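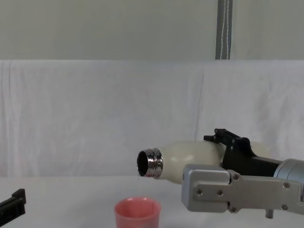
Section 5. First fill and first pour

Welcome to the fun part! Your Fivholm insulated bottle is out of its box, the cap is off, and you're a few minutes away from a drink. If you haven't read Section 4 (cleaning the cap), go back and do that first.

Before you fill

1. Wash the bottle with warm water and a drop of dish soap. Rinse twice.
2. Run a fingertip around the threads on the neck. They should feel smooth all the way.
3. Check that the seal sits flat inside the cap. A Plisent seal drops in with the ridge facing you.

CAUTION: Do not put the bottle in a microwave or freezer, and never fill it with soda or dry ice. Pressure can push the cap off hard.

Filling

4. Stand the bottle upright on a flat surface.
5. Pour in your drink and stop below the neck. Leave a finger's width for the cap!
6. Turn the cap until it's snug. Hand tight is plenty.

Note: For iced tea, chill the bottle for 5 minutes with cold water first, then empty it. It makes a lovely difference on a long August afternoon.
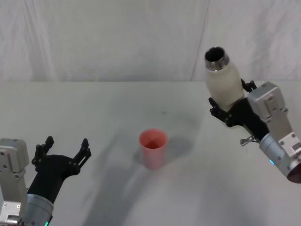

Pouring

7. Set your cup down before you open the bottle, so you have both hands free.
8. Loosen the cap slowly and let any steam escape, then take it off.
9. Tilt the bottle a little at a time. The wide neck pours fast once it gets going (we love that, but your first cup may surprise you).
10. Wipe the threads dry and put the cap back on.

CAUTION: Hot drinks stay hot for hours in here. Let tea or coffee cool to 126°F or below before handing a cup to a child.

We use cookies to remember your settings. Accept | Manage choices

If it drips

Take the seal out, rinse it, turn it over and try again. Still dripping? Swap in the spare, part 68, from the small bag in your box. Ultan Breathnach on our parts desk can send you 2 more. The Mitia cap looks very similar but has a different thread, so please don't force it on.

Carry straps are covered in Section 6.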